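Worna Poetry Notebook

Blank book for drafts and fair copies

The Worna is a notebook made for people who write poems by hand. It has 98 leaves of cream paper, sewn in sections, so the book stays open at the page you are working on. The left page is plain and the right page has pale lines. Many of our customers write the first draft on the left and copy the finished lines to the right. 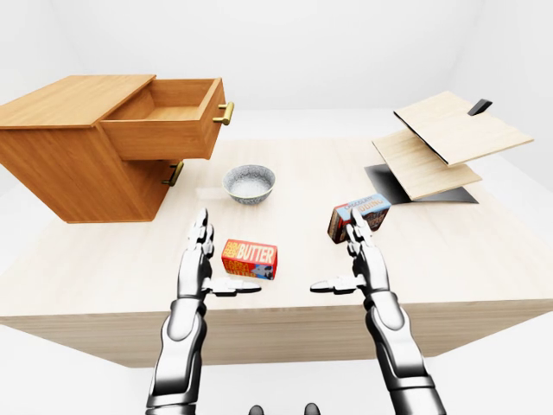
Wooden cabinet with the upper drawer open, brass bar handle.

The lines are set wide, because a poet needs space for crossing out. Long lines fit too: the page is 101 mm wide inside the margin. At the back there are 2 index pages, where you can note titles and first lines. We added them in December after several requests from the Hirkbridge reading group.

The paper takes fountain pen ink well. With very wet nibs a little shadow can be seen on the other side – for these we suggest our heavier book, the Bruna.
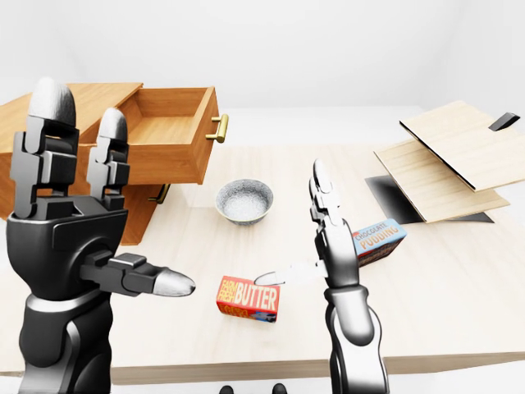 Two upright hands, one dark grey and one lighter silver-grey.

Cover: Ogunleye cloth, in moss, slate or brick red
Ribbon: one, same colour as the cover
Weight: up to 700 g with the slipcase

The slipcase is sold separately. It fits the Worna only, not the Bruna. Brick red is out of stock at the moment and will be sent again from 17th January. Orders with mixed colours wait until all the books are ready – please tell us in the order notes if you prefer two parcels.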